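Projektbericht: Einrichtung und Wartung einer zweiarmigen Tischzelle
Studienprojekt Robotik, Labor Gasow
Bearbeitung: Rosaura Cusi, Rigoberto Cabrera
Betreuung: Isabelle Girard
Stand: 24. Februar 2025

1 Ausgangslage

Die Zelle Dondia wurde im August von der Vorgängergruppe übernommen. Sie war betriebsfähig, aber schlecht dokumentiert. Die Nullpunkte beider Arme lagen nur als Zahlenkolonne in einer Konfigurationsdatei vor, die Zuordnung der Motoren zu den Adressen auf dem Bus musste aus dem Quelltext der Steuerung abgelesen werden. Am rechten Arm traten Kommunikationsabbrüche auf, am linken eine Abweichung der Greiferposition nach längeren Läufen.

Ziel des Projekts war, die Zelle in einen reproduzierbaren Zustand zu bringen und eine Wartungsanweisung zu erstellen, mit der eine neue Gruppe ohne Einweisung arbeiten kann. Die Entwicklung eigener Bewegungsabläufe gehörte nicht zur Aufgabe. Als Prüfaufgabe diente durchgängig das Greifen und Umsetzen kleiner flacher Teile zwischen einer Dose und einem Tablett.

2 Mechanische Einrichtung

Beide Arme sitzen auf schwarzen Montageplatten, die mit der Aluminiumprofilschiene an der Vorderkante verschraubt sind. Bei der Bestandsaufnahme ließ sich die rechte Platte von Hand verdrehen. Der Winkelfehler war klein, wirkt sich über die Länge des Arms aber deutlich am Greifer aus. Wir haben beide Platten gelöst, am Profil ausgerichtet und über Kreuz angezogen. Danach wurde jede Schraube mit einem Lackstrich markiert, damit ein Lösen bei der Sichtprüfung auffällt.

Die Gelenke wurden anschließend einzeln auf Spiel geprüft. Dazu wird der Arm stromlos geschaltet, das jeweils untere Glied mit einer Hand gehalten und das obere leicht gegen die Drehrichtung bewegt. Am linken Schultergelenk fanden wir eine lose Abtriebsscheibe. Sie wurde ausgebaut, gereinigt und mit Schraubensicherung wieder eingesetzt. Die übrigen Gelenke blieben unverändert.

Für die Greiferfinger gilt eine eigene Prüfung. Kratzer auf den Außenflächen sind unkritisch, an den Innenflächen dagegen verändern sie die Haftung. Geprüft wird bei geöffnetem Greifer über die Handgelenkkamera, weil die Fingerspitzen dort in derselben Ansicht erscheinen, die auch die Steuerung verwendet.

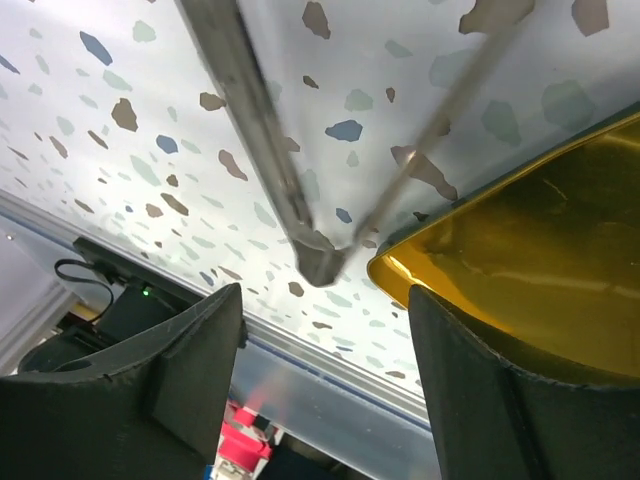

Die Kamera am Handgelenk muss nach jedem Fingerwechsel neu eingemessen werden. Wir haben das zunächst unterlassen und bei den Anfahrten einen seitlichen Versatz festgestellt, den wir fälschlich dem Ellenbogengelenk zugeschrieben haben. Der Versatz verschwand nach der Neukalibrierung vollständig. Die Wartungsanweisung führt den Fingerwechsel deshalb als Arbeitsschritt mit zwingender Kalibrierung auf.

3 Kabelführung und Bus

Die Abbrüche am rechten Arm ließen sich auf den Stecker am Handgelenk zurückführen. Bei gestrecktem Arm zog das Kabel am Steckverbinder, der Kontakt öffnete kurzzeitig, und die Steuerung ging in den Fehlerzustand. Amparo Alvarado, die den Aufbau aus der Gruppe Prondham kennt, riet zu einer freien Schlaufe über dem Gelenk an Stelle einer engen Führung am Glied. Wir haben die Leitungen beider Arme entsprechend neu verlegt:

Schlaufe über dem Gelenk so lang, dass sie bei voller Streckung nicht spannt.
Keine Kabelbinder unmittelbar am Steckverbinder.
Zugentlastung am Sockel, getrennt für jeden Arm.
Kontrolle in beiden Endlagen, erst stromlos von Hand, dann mit verminderter Geschwindigkeit.

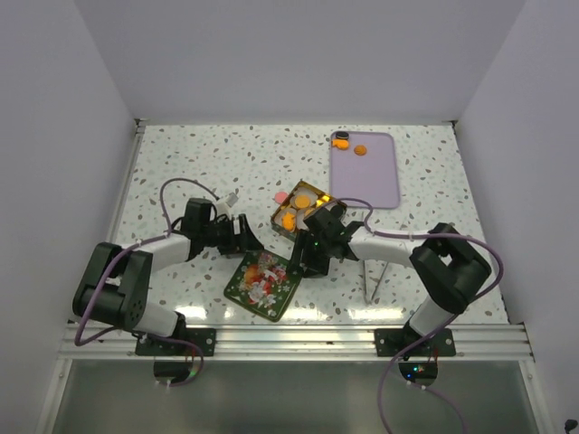 Abb. 2: Zelle Dondia mit beiden Armen und violetten Kabeln, Prüfaufgabe mit Dose und Tablett

Zur Überprüfung wurde ein Dauerlauf mit 200 Zyklen gefahren. Ein Zyklus umfasst die Anfahrt beider Arme, das Schließen und Öffnen der Greifer und die Rückkehr in die Ruhelage. Es trat kein Kommunikationsabbruch mehr auf. Ein einzelner Halt am linken Arm war auf eine zu niedrig gesetzte Stromgrenze im Greifer zurückzuführen und damit unabhängig von der Verkabelung. Die Grenze wurde angehoben und der Lauf vollständig wiederholt.

4 Nullpunkte und Arbeitsraum

Die Encoderwerte der Ruhelage werden jetzt je Gelenk in einer kommentierten Tabelle geführt. Für die Schultergelenke gelten 2299 (links) und 3808 (rechts). Weicht ein Wert nach dem Einschalten ab, ist zuerst die Montageplatte zu prüfen, dann die Abtriebsscheibe. Erst wenn beide fest sitzen, darf der Nullpunkt neu geschrieben werden. Die Vorgängergruppe hatte den Nullpunkt offenbar mehrfach überschrieben und damit den mechanischen Fehler verdeckt.

Der gemeinsame Arbeitsraum in der Tischmitte ist der kritische Bereich. Die Arme werden hier softwareseitig verriegelt: Solange ein Greifer innerhalb der Zone steht, darf der andere nur mit verminderter Geschwindigkeit einfahren. Die Zonengrenzen wurden mit der festen Kamera aufgenommen und anschließend von Hand nachgefahren.

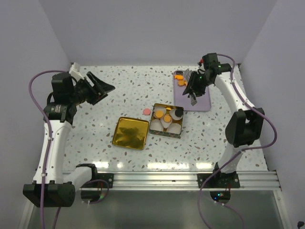 Schwierigkeiten bereitete die Beleuchtung. Die Tischplatte reflektiert das Deckenlicht vor allem nahe der Schiene, und metallisch glänzende Flächen stören die Segmentierung zusätzlich. Marleny Ospina hat dafür verschiedene Belichtungszeiten verglichen. Eine kürzere Belichtung verringert die Überstrahlung, verschlechtert aber die Erkennung dunkler Teile — der jetzt eingestellte Wert ist ein Kompromiss. Ein Diffusor über der Zelle wäre die bessere Lösung, war im Projektzeitraum aber nicht verfügbar.

5 Wartungsanweisung (Kurzfassung)

Vor jedem Lauf: Lackstriche an den Montageplatten ansehen, Kabelschlaufen auf freie Lage prüfen, Tischfläche im Fahrbereich kontrollieren.
Alle 24 Betriebsstunden: Spielprüfung an allen Gelenken, Innenflächen der Finger reinigen, Encoderwerte mit der Tabelle vergleichen.
Nach Fingerwechsel: Handgelenkkamera kalibrieren, drei Probegriffe je Arm.
Nach Eingriff am Bus: Adressen auslesen, Kurzlauf mit verminderter Geschwindigkeit.

Fehler werden mit Gelenk, Encoderwert und letzter Bewegung in das Wartungsbuch eingetragen. Einträge ohne Encoderwert haben sich bei der Fehlersuche als unbrauchbar erwiesen.

6 Offene Punkte

Die Temperatur der Schultermotoren wird bisher nicht aufgezeichnet. Die Schnittstelle dafür ist vorhanden, die Auswertung fehlt. Ersatzfinger wurden bei der Werkstatt Brøndum angefragt, eine Rückmeldung steht aus. Die Stromgrenze des rechten Greifers ist noch auf dem alten Wert und sollte vor dem nächsten Dauerlauf an die linke Seite angeglichen werden.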